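Gear cell again, quick notes before I forget

Spent most of 20th April on the gripper. Not the arm, the arm is fine. Fingers. Red ones, black grip pads, and the pads are getting ragged, bits coming off along the edges. Niloufar wants them swapped every 500 cycles. I say wait til 2,000 and look. We'll see who wins.

Order I do it in now, mostly for me:

Arm parked high, air off.
Old pad off with the plastic scraper. NOT the knife (sorry Magnus).
Wipe, let it dry, new pad, clamp 11 minutes.
Re-zero the open width. Forgot this once, bad afternoon.
Lint roller over the gray cloth, black crumbs get everywhere and the wrist camera picks them up.

Then the light. Had it way too bright, gear faces were going nearly white though the teeth still read clearly. Turned it down a bit, still not happy. Might try a diffuser from Dilgate if they ever anser my email.

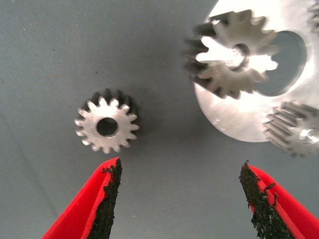
Next job is the approach height over the plate. I want a bit more clearance, teh fingers open wide and I don't trust them near gears that are already mounted. Omid has a script for it, somewhere. More when I find it.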